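**Against the fake greengrocer, a thread.** September 20, 2026

1/ I've been asked whether our training room should get a pretend produce aisle like the one at Zernance. I went over and had a proper look. I'm still not sold, and I'd like to set out why before somebody signs something.

2/ Background for anyone new here: we run a course for people going into shop work for the first time. Stacking, rotating, picking for online orders, talking to customers. At present we do the fruit and veg part with a folding table and whatever was cheap that morning.

3/ The table isn't glamorous. It wobbles. The bananas are soup by Thursday. I accept all of that.

4/ The alternative is the Nusto market unit, £2,795 before delivery, and that's the wood and the rails only. Produce is extra. You read that correctly, you can spend £2,795 on a veg stall and own no veg.

5/ The veg comes from Huanca, who sell it as a 600 piece mixed set. I asked what "mixed" means. The reply was a link to the page I'd been reading when I wrote the email.

6/ Now the case for it, because I did promise to be fair. It looks like a shop. Light wood panels, black trim, crates at a sensible height. Stand in front of it with a basket and your body sort of knows what to do.

7/ It also doesn't rot, and I'm told this is the big saving. Fine. But rotting is the JOB. Half of looking after a produce aisle is spotting the one soft tomato before it takes its neighbours with it. A tomato that will look the same in ten years can't teach anyone that.

8/ Same with weight. Pick up a real cabbage and you change your grip. Pick up one of these and you could be holding a hat.

9/ And smell. You find a bad potato with your nose long before your eyes get there. I have yet to hear what the fake potato plan is.

10/ Someone will say the point is the layout. All right, let's talk about the layout.

11/ Carrots in with cucumbers in with peppers. I'd send that back. In a real shop the cucumbers would have a crate to themselves, and a person learning on a muddled crate learns that muddled crates are normal.

12/ Green beans next to tomatoes I can live with. Nice contrast, red against green, whoever set it out has an eye. But the beans are one great tangle. Try taking a handful for an order and see how many come with you.

13/ No complaints about the tomatoes. They've got the little green stems on most of them and there's a bit of variety in the red. From across the room I would have believed them. The lemons are too yellow, but lemons get away with it.

14/ The carpet bothers me more than it should. Grey stripes, office stuff. Produce aisles have hard floors for a reason, and anyone who has chased a grape under a cabinet will tell you what it is.

15/ The produce aisle at Zernance.
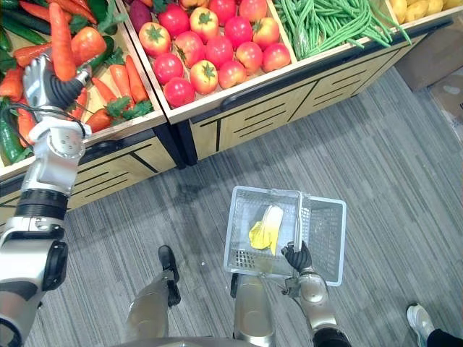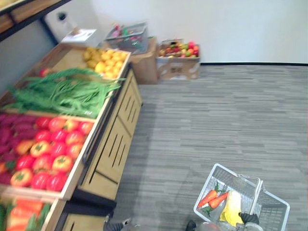
16/ I keep going back to what we'd be practising. Finding the item? Yes, it does that. Lifting it out and getting it into a basket without sending the rest downhill? Yes, a bit. Choosing a GOOD one? Not at all, and choosing a good one is what customers ring up to complain about.

17/ Fada have a unit too and I rang them to compare. They bought theirs in June, so it's early days. Their tip was to stick coloured dots on a few pieces to mean "bruised" or "out of date". Clever enough. I do wonder how you then explain that bruises in the wild don't come with dots.

18/ They also sent me the guide that comes with the unit. It is 61 pages. I read it on the bus so you don't have to. A surprising amount is about how to dust an aubergine.

19/ What isn't in the guide is anything on whether people get better at the work afterwards. I looked twice. There's a page headed "Outcomes" and it's a photograph of a smiling crate.

20/ I asked both places the same thing: do the people who trained on it do better in their first week than the ones who didn't? Zernance said the feedback had been very positive. Fada said it was hard to measure. Those are both polite ways of saying they haven't checked.

21/ Several replies already telling me real food is wasteful. Ours goes home with whoever wants it at the end of the day, soup bananas included. I'm happy to be told there's a better way of doing it, but please stop picturing a skip.

22/ To the person asking about allergies and handling: fair point, and probably the best argument I've heard for it. Somebody who can't touch real tomatoes can touch those. I'd put money towards that. I wouldn't put £2,795 towards it.

23/ Also fair, from another reply: it's always there. No dashing out at eight in the morning to find carrots with the tops still on. I am the person who does the dashing, so believe me, I felt that one.

24/ Cheaper idea. We get 2 decent wooden crates, secondhand, and a small bag of fake stuff for the "find it and pick it" practice. Then we keep buying real veg for the days when we teach quality. The wobbly table gets a new leg.

25/ If that works and people are asking for more space, come back to me about the full stall. I'm not against furniture. I'm against furniture that turns up with a 61-page book and no results.

26/ Things that would change my mind: a loan of the unit for one course, numbers from anyone who has kept them, or Huanca making a tomato that goes soft. Any of the three.

27/ And if you do own one of these already, sort the carrots out first. Cucumbers to the left, peppers in their own crate, long chillies somewhere people won't mistake them for anything else. It's free and takes five minutes.

28/ Someone's just asked if you can buy the beans loose. I have no idea. I've emailed Huanca and I expect a link.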